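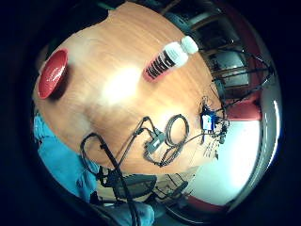 4.2 Recovering from a lost view

The result that pleased us most came from the recovery stage, which we had nearly dropped from Karkero in April. When the hand turns quickly, the wide view rolls with it, and a policy trained on upright views tends to lose its target. Our fix is simple: before choosing a motion, the model predicts the tilt of the table from the table itself, using its edge and grain, and rotates its internal map to match. Figure 3 shows the kind of input this stage has to handle. The tabletop is tipped sideways, the lens bulges its edge outward, and a patch of glare wipes out the wood grain between the red bowl and the bottle lying on its side. A grain-only estimate has little to work with in a patch like that, so the edge term carries more of the load.

Figure 3. Input to the recovery stage, taken from the hand-held gripper. The bowl and the bottle are the candidate targets; cables and small electronics are treated as clutter.

We compared the full method with two reduced versions, one without the edge term and one without the tilt prediction. Each was run on the same 19 table layouts, with 5 starting poses per layout. The version without tilt prediction often reached in the right general direction and then closed beside the target. Adding tilt prediction removed most of these misses, and the edge term helped again on shiny tables. We were delighted to see the gain hold on layouts with loose wiring, where we had expected thin dark lines to be mistaken for table edges. Kollár's length filter, borrowed from the Isent line detector, deserves much of the credit.

Red backgrounds remain hard. A red chair beyond the table can draw attention away from a red bowl on it, and the map does not yet know that the chair is out of play. Kopecký has tried masking everything outside the predicted table edge. It works well until the edge prediction is wrong, and then the target can vanish with the background. A softer mask is the version we use in Section 5, with the weights listed in Table 2.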